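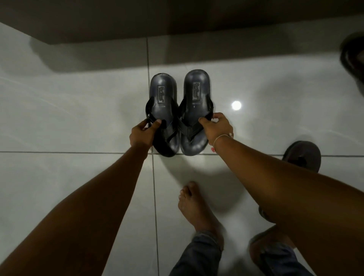
A reader in Bumwood wrote in to ask whether flip-flops can go in the washing machine with the towels. They can't, or at least not if you want to keep the shape of the footbed. Wash them by hand. It takes 14 minutes or so, plus drying.

What you need

A washing-up bowl
Warm water and a squirt of washing-up liquid
An old toothbrush
Bicarbonate of soda
A dry cloth

Washing

Knock the pair together outdoors to get rid of sand and grit. Pick bits out of the tread with a cocktail stick.

Hold each one by the strap and scrub the footbed from heel to toe. Go gently over any printed lettering. The grubbiest part is usually where the toe post meets the sole, so push the bristles in from both sides.

Turn it over and do the underside, then run the brush along the inside of the strap, where sun cream collects.

If they smell, mix 3 teaspoons of bicarb with a little water, spread it over the footbeds and leave it for an hour. Rinse well.

Drying

Wipe them with the cloth and stand them side by side on a tiled floor, out of the sun. Keep them off radiators, as heat can warp foam and rubber. Fabric straps need overnight.

Before you wear them again, tug each strap where it enters the sole. If the plug slips through, push it back from above and check it sits flat underneath. A split plug hole means a new pair.

Updated 6/21/21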